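**Notice to Residents of the Brerdale Building**

17.1. The management of Uston House wishes to record the matter of the two tubes.

17.2. The tubes are grey. They were found in the fitting room on the third floor when the tenancy of Ban & Zisar came to an end, and were entered in the inventory as item 996, "tubes, grey, purpose not stated". No claim was received within the permitted period. The period was extended to September and no claim was received then either.

17.3. Under the terms of the lease, items whose purpose is not stated may be neither sold nor thrown away. They must be kept on a plain table against a plain wall until their purpose is stated.

17.4. Residents have been generous with suggestions. The management has received 8 of these in writing. One held that the tubes were the halves of a flute. Another, submitted in pencil, proposed that they had been a single tube before the old tenants quarrelled, and ought to be introduced to each other again, end to end, at a respectful speed.

17.5. The pencilled suggestion was adopted. Residents were asked to keep to the stairs for the duration and to refrain from humming.

17.6. The management does not hold a view on what the tubes may feel. It notes only that the lease is silent on the point, and that the lights on the third floor have burned a little brighter ever since the date was fixed. 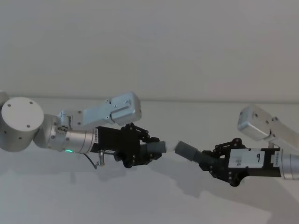

The resident of flat 2 wished it to be minuted that they should on no account be hurried, that a quarrel of such length deserved a proper pause before the ends met, and that she still believed it was a flute.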